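Friday, late

Woke before the alarm and lay there listening to the bins being taken out. Coffee, toast, the last of the plum jam. I have to remember to buy more, and not the kind with the sweetener in it.

The bus was slow because they have the road up again by the bridge. I got off a stop early and walked. It was already warm and my shirt was sticking to me by the time I got in, so I changed into the spare one from my bag and felt better.

Spent the first part of the morning on bedding. Thirty-six pillowcases for the guesthouse at Skukholm, all white, all the same size, which makes it dull work but quick. They want them folded in thirds and then in half, and they send them back if they are done any other way. I used to be annoyed by that. Now I just do it. I finished before ten and tied them up in bundles of 6 the way the sheet says, then wrote the tag and put them by the door for the driver.

Jayson Saludo came by with the new price list. The Flornent softener has gone up again and he wants us to try the Mestis one for August and see if anybody complains. I told him I didn't mind either way as long as it doesn't leave that film on the towels like the stuff we had in the spring. He said he would order one drum and no more. We talked for a while about his daughter's exams. She got 70 on the math paper and is pleased, and he is pretending he always expected it. 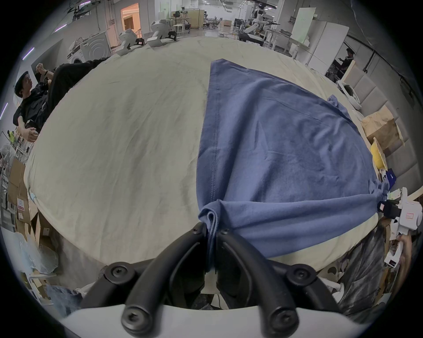
Folding blue things is harder on the eyes than folding white, I don't know why. I think it is that every crease has its own shadow and I keep seeing them after I've looked away. My mother taught me to do it with two people for anything wide, one on each end, pull it tight on the diagonal first and then straight, and I still think that is the best way to get a cotton piece back into shape. With the blue one on the big table today it was the same, held at one end and drawn out toward the far corner, and there were still soft creases in it with the hem running down the side. You want to find the hem first. If you start from the hem you always know which way the piece is going, and if you start from the middle you end up turning it over three times. The cream cloth on the table needs to come off and be washed. It is wrinkled all over and there are faint stains on the left side that I have stopped noticing, which is a bad sign. I should put it in on Monday with the other light things and use the old sheet in the meantime. I also want to get the folded pile off the top of the washing machine and onto a proper shelf. The cardboard boxes are where the pile ought to go, so the boxes have to move first, and so on. It is always like that.

Lunch was rice and the leftover beans. I ate outside on the step with my shoes off. There was a gray cat under the van that wouldn't come out even for a bit of ham, so I left the ham there and went back in, and when I looked later it was gone.

The afternoon was towels. I did the hand towels standing up and the bath sheets sitting down, which is backward, but my knee was sore. I tried folding the bath sheets in three lengthwise the way Dong shows on the back of the packet, to see if they would stack flatter. They do stack flatter but they slide. I went back to my own way after a short pile of them. I don't think the people who write on packets have ever carried a stack up a flight of stairs.

Found a button in the bottom of the basket, brown with four holes. Put it in the jar with the rest. There must be somebody walking around with a gap in their coat.

Left at half past five. Bought bread, onions, and the jam, the right kind this time. The bus home was full and I stood the whole way, thirty minutes, next to a man with a potted fern on his hip like a baby.

I had meant to do my own laundry tonight. It is in a heap on the chair and it has been there since Tuesday. I moved it to the bed so I would have to deal with it, and then at nine I moved it back to the chair. I did fold the two dish towels. The window is open and it has cooled down some. I need to call my sister about the weekend and ask if she still has the big iron, and if she does I'll bring the curtains with me.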